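Kitchen Workshop Tips: When the Arm Drops the Fruit

I love having a robot arm at the kitchen counter. I love it enough that I've spent most of September chasing one silly fault, and I learned so much from it that I want to pass the whole lot on!

The fault was a drop. The arm would pick up an apple, carry it nicely to a clear plastic box, start lowering, and then stop with a safety fault just as the fingers got down near the rim. Sometimes it held on. Sometimes the gripper opened when I cleared the fault (my own setting, I'm sorry to say) and the apple bounced off the edge and rolled for the floor. A bruised apple is no great loss, but I had my hand in there once when it let go, reaching in like you'd reach for a dropped spoon. Please don't do that. Hit the stop first, then reach.

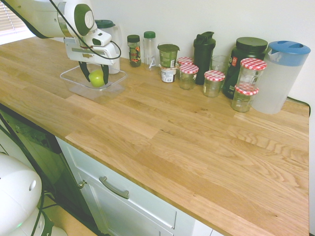
My first guess was grip force, so I turned it up. Wrong! All I got was dented fruit. The log from Nundaner (the little scheduling program I run everything through) kept saying "contact, unexpected," and I kept reading that as the apple slipping. What it meant was that a fingertip had touched the wall of the box. Clear plastic is hard for a depth camera to see, and mine was placing the rim lower than it sat. The arm thought it had room and it didn't.

Easy check for this one: run a strip of painter's tape along the rim and try again. If the fault goes away, your camera can't see your container. I did 10 runs with tape and 10 without, and the taped ones all went through. The bare ones stopped 4 times.

Now the tips, in the order I wish I'd done them.

Set the gripper to stay closed after a fault. On mine it was one checkbox, three menus down. Whatever it's holding stays put until you tell it otherwise, and you can get a towel or a hand underneath before you let go - after the arm is stopped, of course.

Slow down for the last stretch. I had the lowering speed the same as the carrying speed, and halving it made the stops far gentler. You'll hear the difference.

Look at your cables with the arm at both ends of its reach. A loop that hangs fine in one pose can droop onto whatever is on the counter in the next. Mine now gets a hook-and-loop tie, and I check it every time I change the task.

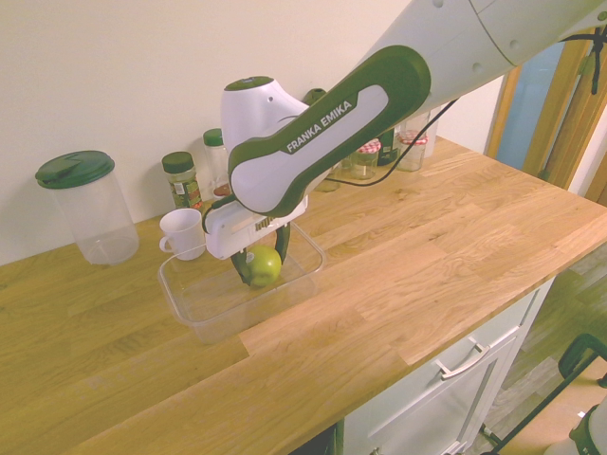 Move your glass. I put this one off for ages because I like my jars where they are, and then a stray elbow move in a different program knocked one flat and cracked the lid. If the arm can get to it, assume one day it will. Anything you'd hate to sweep up belongs in a cupboard during a first run.

Keep the stop button where your other hand is. Mine used to live behind me, and turning around costs you a second you'd much prefer to have.

Oh, and write down what you changed! I use a cheap Haslam notebook, one line per change, and it's how I found out I'd raised the grip force twice. It's back at the original number now, and the apples look much better for it. Next up is a frosted box, to see if I can do without the tape.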